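Section 3: Wiring your layout and running your first train

By now your track is down and you've pushed a car around the loop by hand to check for bumps. Great! This section takes you from a silent oval to a moving train, and if you've never wired a layout before, take it slowly and enjoy it. The first time a locomotive pulls away under your own throttle is a wonderful thing (we still grin every time).

These steps cover the Drodadura base station with the Vestdale starter loop. If you are using track from another maker, read the note on adapters at the end of 3.2 first.

3.1 Before you connect anything

1. Unplug the power supply from the wall. Keep it unplugged until step 9.
2. Wipe the rail tops with a dry, lint-free cloth. Skip the sandpaper, please. It leaves fine scratches that fill up with dirt.
3. Set the base station where you can see its display and reach the red STOP button without leaning over the track.
4. Find the feeder track. It looks like any other straight piece, but it has part number 231 molded on the underside and two small screw terminals between the ties.

Caution: The power supply is for indoor use only. Don't run it under a rug, inside a closed cabinet, or next to a radiator.

Note: Older Vestdale sets came with a feeder track that has a small silver capacitor soldered across the terminals. It was put there for the old analog controller and it will garble the signal from a Drodadura base station. Swap the piece for a 231 or snip the capacitor out.

3.2 Connecting the feeder

5. Strip a little insulation from each end of the red and black track wires and twist the strands tight so none of them stray.
6. Loosen both screws on the feeder track. Slide red under the screw nearest the outside of the loop and black under the other, then tighten until the wire won't move when you tug on it.
7. Plug the free ends into the green two-pin connector and push the connector into the socket marked TRACK. It only goes in one way.
8. Look along both rails from the feeder all the way around and back again. You're looking for stray wire, loose screws, tools, anything metal that could bridge the two rails.
9. Plug the power supply into the base station, then into the wall.

The display lights up and shows the track voltage. With nothing on the rails, it should settle at 13 volts. If it shows SHORT instead, unplug and go back to step 8. A screwdriver lying across the track is the classic culprit, and every one of us has done it.

Caution: Never connect a second power supply to the same loop, even a small one, and even "just to test." It can ruin both supplies and any decoder on the track.

Note on adapters: The Brelard rail joiner lets you connect Vestdale track to most brands with the same gauge. The joiners are a tight fit on purpose. Use pliers, push straight, and support the rail from below with your other hand. Once they're on, you'll be amazed at how smoothly the wheels roll over the join.

3.3 Giving your locomotive an address

Every locomotive leaves the factory with address 3, so if you put two new ones on the track, they will both answer the same throttle. It's fun to watch once! After that, you'll want each one to have its own address.

10. Take every locomotive off the layout except the one you want to set.
11. Hold MENU until the display shows PROG.
12. Turn the knob to pick an address. Anything from 1 to 100 will work. Lots of people use the last two digits of the number painted on the cab, and we like that habit because you never have to look it up.
13. Press the knob in. The locomotive gives a little twitch, and the display shows OK.
14. Press MENU once to go back to normal running.

If the display shows NO ACK, the locomotive didn't answer. Lift it off, wipe the wheels, set it back down and try again.

3.4 Your first run

15. Select the address you just set and turn the knob slowly clockwise. Somewhere in the first quarter turn the locomotive should creep forward.
16. Let it go all the way around at low speed, and listen. A steady purr is what you want.
17. Press the STOP button while the train is moving. It should halt at once. Press again to release it.
18. Reverse direction and repeat.

Now couple up a few cars and go again. Try the headlight on F0. If your locomotive has sound, F1 is the bell and F2 is the horn, and yes, you are allowed to hold the horn down for as long as the rest of the household can stand it.

Note: New locomotives loosen up with use. Run yours in each direction at medium speed before asking it to pull a long train uphill.

3.5 If the train stalls at the far side

Voltage drops a bit at every rail joint, so a big loop can feel weak at the point farthest from the feeder. Add a second feeder track over there and run its wires back to the same TRACK socket, red to the same rail as before. The D'Souza bus wire kit is handy for this and comes in matching colors. After adding a feeder, repeat step 8 before you switch anything on.
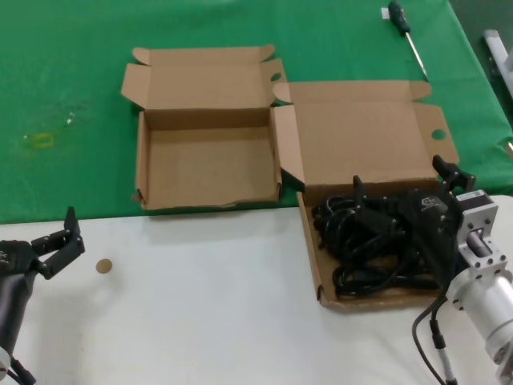 By the Drodadura manuals desk
Last revised 15 Sep 2024

3.6 Packing up between sessions

If your layout lives on the dining table, you'll be taking it apart fairly often, and a tidy routine makes the next session start so much faster.

19. Bring all trains to a stop and unplug the supply from the wall.
20. Pull the green connector out by its body. Don't pull on the wires.
21. Coil each cable loosely, with no sharp bends near the plugs, and keep the cables in a box of their own so they don't scratch the rolling stock.
22. Lift the track in sections of two or three pieces. Slide the pieces apart in a straight line, since bending them sideways spreads the joiners.
23. Put locomotives away upright, wheels down, in their original trays.

Your addresses are stored in the locomotives themselves, and the base station keeps its roster with the power off. Nothing needs to be saved.

3.7 Regular care

Wipe the rails before each session. Oil the axle ends sparingly, one tiny drop each, when the wheels start to squeak. The motor brushes are rated for 4,000 hours of running, and the part numbers for replacements are in Section 8.

Section 4 covers turnouts and passing sidings, and with those you can have two trains going at once!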